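Stop Compressing Winter Jackets

By Thirumalai Thomas
21 March 2022

Every spring the same advice circulates: put the padded jackets in a vacuum bag, draw out the air, slide the bag under the bed. I think the advice is wrong for any garment that depends on loft.

Insulation works by holding still air. A jacket kept flat under pressure until the next cold season holds less of it, and the fill along the fold lines is slow to recover. The saving is shelf space, which most households in Uvthorpe have in April once the heavy blankets are washed and moved.

My method has 2 steps. Lay the jacket on a made bed, where there is room to open it out, and close every fastening. Then fold the sleeves across the body once, loosely, and place it in a cotton bag with slack on all sides. Hanging is acceptable for light models – heavy ones pull at the shoulder seams.

Muchen Wan has argued in these pages that synthetic fill tolerates compression. For a week of travel, I agree. For 3 seasons in a closet, I do not, and a bag sold on how small it gets is measuring the wrong thing.

Related
Cedar or lavender: a storage comparison
Drying a duvet indoors
Muchen Wan: In defense of the vacuum bag

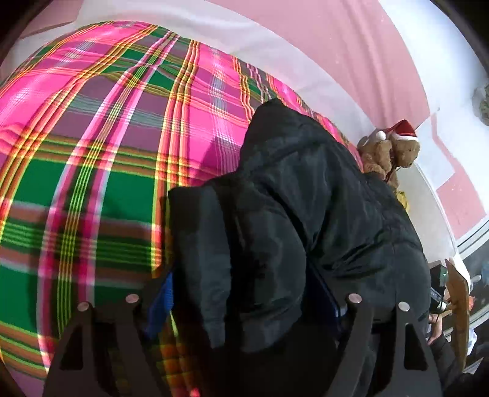

A black padded jacket on a plaid cloth.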